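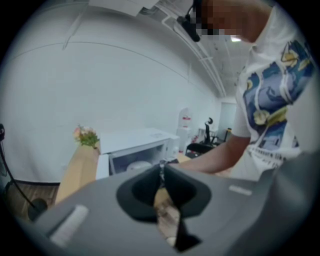

Tevby, 21/07/2020

Chapter 4. When the Work Is Shown to a Machine

In the first three chapters the machine arrived at the workplace finished. A firm bought it, had it bolted to the floor, and the staff learnt to work beside it. This chapter takes a case where people are brought in much earlier, while the machine is still being taught, and where the teaching is itself a paid job.

Stukari is a cleaning and catering contractor with 27 people at its Tevby branch. In March it began a project called Cordero, which aims to have robots take over small kitchen and tidying jobs in offices. Before a robot can do such a job, somebody has to do it many times with a gripper held in the hand, so that the movements can be recorded. Most of the people who do this at Tevby used to clean or serve. They were given a short course and moved to the recording room for part of each week.

The change looks small on paper. The pay band stayed the same, and so did the hours. What changed was how the work was measured. A cleaner had been judged by the state of the room at the end of a shift. A recorder is judged by the number of takes accepted. The target is 600 in a fortnight, and in one early fortnight the room reached 599. The supervisor had to ask head office in Ponomgate whether the bonus would be paid. It was, after a week of messages.

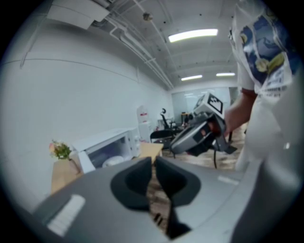
Tarık Ertürk objects to calling this a lighter job. He says the old work left his mind free, and that with the gripper he has to think about every reach, even for things he has picked up all his life. By the afternoon it is his head that is tired, he says, and he would like that to count for something when breaks are planned.

His point comes up in many of the interviews used for this book. Physical strain is easy to see and has rules attached to it. Strain from close attention is harder to see, and at Tevby the break times were simply copied from the cleaning rota. They were changed in the second month, when the staff asked for a short stop in each hour. The number of rejected takes fell in the same month, although the firm had also altered its checking at that time, so we can't say how much the breaks had to do with it.
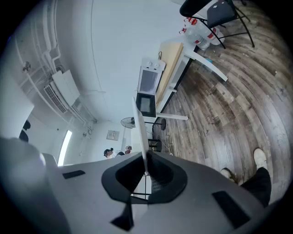
Skill is the second matter on which staff and managers at Stukari disagreed. Managers first described recording as work anyone could do after a morning's training. The recorders pointed out that they were using what they already knew about kitchens and offices. Take a countertop oven like the white one on the table, with its glass window and two round knobs. A person who has cleaned ovens for years knows how far to stand from the door and which way to turn the wrist. That knowledge goes into the recording, and from there into the robot. The recorders asked whether it should be paid for, and if so, whether once or each time the robot uses it. The firm's answer was a single payment of 103 a head, which most of them accepted.

There is also the question of being watched. Some recorders wear a device on the head as well as holding a gripper, and people working nearby can end up in each other's recordings. Staff wanted to know who would look at the material and how long it would be kept. A written answer took some time to arrive — longer than the questions about pay.
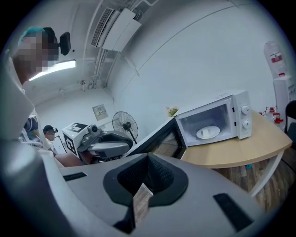

4.1 Questions to keep in mind

Sections 4.2 to 4.5 follow the Tevby branch through the rest of its first year. As you read, note which decisions were made in the room and which were made in Ponomgate. Note too what each side means by the word "job". For the managers it is usually a list of tasks, some of which can be handed to a machine. For the recorders it also takes in the hours, the people they work with and what they expect to be doing when the recording is finished.

Keep your notes on Chapter 2 to hand, as the account of the packing line there is used again in section 4.3.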